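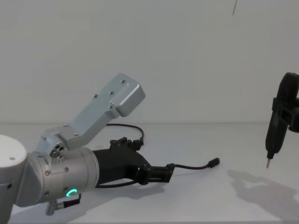 White tabletop, plain wall.

Keeping a White Work Table White

I bought a white table for the workroom in April, a decision my relatives still bring up at meals. White shows everything. It also shows you the tiny screw you dropped, which a nice walnut top will hide until you kneel on it. I'm keeping mine. These are the habits that have kept it presentable.

Everyday wiping

Warm water, one drop of dish soap, a cloth you've wrung out properly. Wipe, then wipe again with plain water, then dry. People skip the second wipe and end up with a film that grabs dust like it's being paid to. I did this for years on the old table and blamed the dust.

Paper towels are fine for spills and poor for everything else. Old T-shirts beat anything I've bought, including the three-pack of Flosano cloths that shed blue fuzz on a white surface with what I can only call enthusiasm.

Pencil and ink

Pencil comes up with a white vinyl eraser. Brush the crumbs into your hand, not onto the floor, where they will be discovered by your socks.

Ballpoint wants rubbing alcohol on a cotton swab. Try it on the underside of the table first. Dab and lift, and change swabs often, or you'll turn one blue line into a pale blue county.

Permanent marker: alcohol again, more of it, and lower expectations.

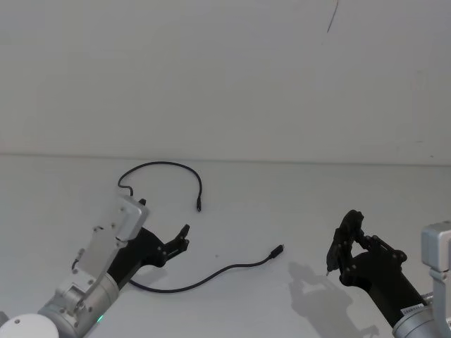 Cords

A cord that's been wound tight in a drawer all winter will not lie flat just because you'd like it to. Unplug it at both ends, lay it out in big lazy curves and leave it overnight. Don't iron it. I mention this only because I once stood there holding the iron.

For storage, wrap loosely, bigger than your fist, and close it with a strip of hook-and-loop tape. Rubber bands go gummy and leave a brown stripe. Label the thing while you still know what it charges. I have a shoebox of black cords that I'm apparently saving for the next owners of the house.

If the outer jacket is cracked or you can see wire, throw it out. Electrical tape on a split cord is a way of putting off a trip to the store.

Scuffs on the wall

Any table pushed against a wall will eventually mark it. Start with a dry cloth, as plenty of "scratches" are a hair or a thread stuck to the paint. Next, a damp cloth. Next, baking soda and water mixed to a thin paste, rubbed gently. Melamine sponges work well, but they're very fine sandpaper with good publicity, and on flat paint they leave a shiny patch you'll see every morning when the sun comes in. 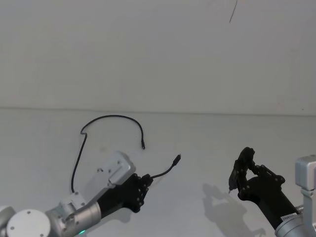
Touch-up paint is the last resort. Stir it longer than seems reasonable and use a small foam brush with hardly anything on it. My wall color is Tosa 276, and I know that because I finally wrote it on the back of the switch plate. Before that I'd brought home Tosa 624, which looked identical in the store and like a bandage on the wall.

Glue drips

White glue: let it dry, then slide a plastic scraper under it. An expired gift card does nicely. Super glue needs acetone, and acetone will happily eat some tabletops, so back to the underside for a test. Hot glue pops off if you hold an ice cube on it for a minute.

Posted Wednesday, September 16, 2026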